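Koltico two-arm packing kit: frequently asked questions
Last updated Dec 25, 2019, by Elisa Leone, who had the office to herself

What do I get for my money?
Two arms, two grippers, the wrist cameras, a fixed camera and the Clurnov control software. You supply the table. Any flat, pale one will do, and yes, you may wipe it first.
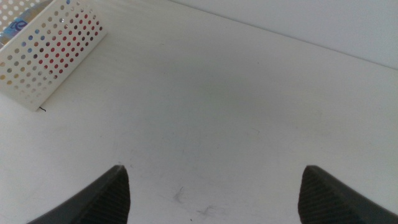 The fingers are ribbed on the inside for grip. They arrive fitted, along with 2 spare sets for people who plan to drive them into the furniture.

Can it handle a water bottle?
Bottles are the question we get most. Clear plastic is awkward for any camera, so we suggest training with one that has a bright label and a colored cap. Settimio Fiore in support will tell you the same thing at greater length.
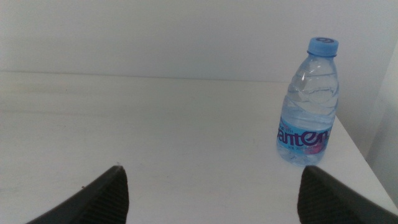
Clear bottle with blue label, wrist camera view

How much room does it need?
More than you have cleared. Keep the middle of the table open and put the basket to one side. Setup takes a morning, or 114 pages of manual, depending on your temperament.

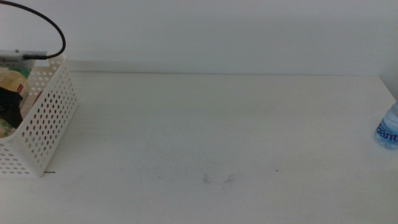
Baskets with holes in the sides are fine. So are solid ones. Please don't send us yours for testing – the Messina office has plenty.

Will the arms hit each other?
They shouldn't. Clurnov lets you hold one arm back while the other works, and we recommend this for your first week. Confidence comes later, often too early.
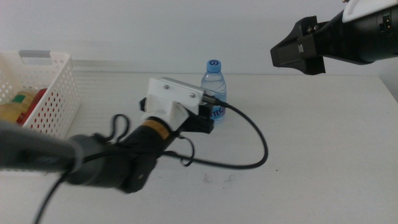
Route your cables with some slack and check them before every run. Cable damage is not covered by the warranty, a sentence we moved up from page 97.

Can I return it?
Within 30 days, in the original crate. Keep the crate.

Who do I call?
Fanlow handles sales and repairs. Quote your order number and ask for extension 1194.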